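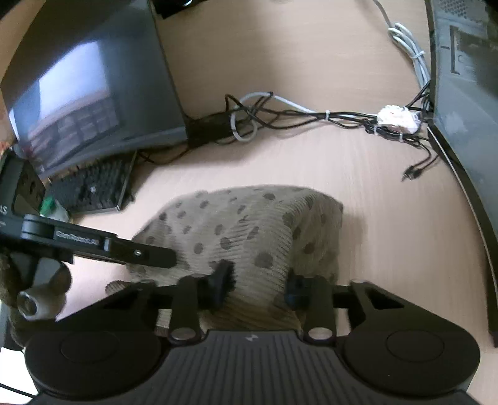
Ribbed cloth with the dark spots, gripper closed on the lower part.

Keler soft goods handling set
README and data card, version 3

I look after this folder, so if something is broken it's probably me. Keler is the set of handling recordings we make at Utumik, at the returns bench in our Gramano building. We take back bags, pouches, scarves, table linen and all the other floppy stuff people change their minds about, and somebody has to pick each piece up, open it out, look at it and fold it again. The company wants a robot arm doing part of that. The recordings are how it learns, and the people making them are the same bench staff who've been folding this stuff for years.

I wrote the first version of this card as a plain technical thing and got a fair bit of grief from the bench for leaving them out of it. Fair enough! So there's a longer section on the work itself now.

What's in the folder

Recordings from hand-held grippers, each with its own camera looking out over the jaws. You get the fingers, the cloth and a lot of desk. You also get the monitor, the keyboard and an impressive amount of cable, and we don't tidy any of that away before a session. Some recordings have one gripper working on a piece and some have two. Every recording sits in its own folder with a short text note from whoever made it, saying what the item was and what they were trying to do with it. The notes are in people's own words and the spelling is all over the shop. Please don't clean them up, the wording is handy.

There are 16 item types at the moment. The type list is in items.txt and it's the only list to trust. The one on the wall by the bench is old.

How it gets made

A session is 30 minutes and then you swap out. I'd like to say we worked that out scientifically, but it came from people telling us their wrists were sore. The grippers are bulky compared with a bare hand and you have to think about every pinch, so it's tiring in a way that ordinary folding isn't. Anyone can call a session short and doesn't need to write down why.

Labels get added afterwards in Xu, our in-house labelling tool. Grasp start, grasp end, item type, and a free comment. Xu still crashes if you paste an emoji into the comment box — I know, it's on my list.
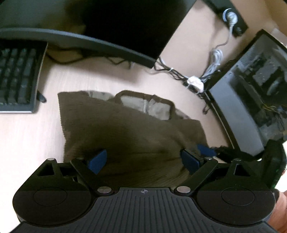 4 min read

The dark brown fabric piece is a good one for understanding why the bench people matter so much here. Dark fabric, folds in shadow between the fingers, a bit of grey lining showing at the top, and a loop that looks very much like a handle. Where do you grab it? Ask three folders and you'll get three answers, all of them sensible. I used to mark one of those as correct in the labels. I don't anymore, and from version 3 on you'll find all of the different approaches kept side by side with no ranking.

What it has changed for people

Mostly the rhythm of the day. Before, the bench was one long run of folding with the radio on. Now it's folding, then a session, then labelling at the desk, then back again. Some like the break from standing. Others find it choppy and have asked to do labelling only in the mornings, and we've said yes to that.

The pay rate for sessions is higher than the bench rate, which took two goes to get agreed and really should have been there from day one. Time in a gripper session doesn't count against anyone's folding numbers either. If you're copying any part of our setup, please copy that part.

And yes, there's worry about jobs. I can't promise anything in a README, it's above my head. What I can say is that the arm is meant for the opening-out step, and checking a seam or deciding whether a mark will come out stays with a person. Folks on the bench have a standing slot in the monthly meeting to say what they think of it all, and they use it.

Things to watch for

Hands turn up in some recordings, usually near the edge. We don't record faces on purpose, and if one slips in, the recording comes out of the set. Anyone who made recordings can also have theirs pulled by telling me. No form.

Reflections on the monitor can be quite bright and they do throw off simple colour matching. Same goes for pale cable ties, which an early detector of ours was very keen to call thread.

The set is all one bench and one style of desk. I wouldn't expect anything trained on it to cope with a dark table, or a conveyor, or wet linen — we have none of those in here.

Please don't use the recordings to time or compare staff. The session notes carry no names for that reason, and the terms in TERMS.txt say the same in stiffer language.

Changes since version 2

Approaches no longer ranked. Session length written into the notes. Scarf folder split into knitted and woven. Removed the duplicate pouch recordings from December. Fixed the colour tags on the table linen, which were all set to grey for some reason.

Still to do: the Xu comment box, and a proper index.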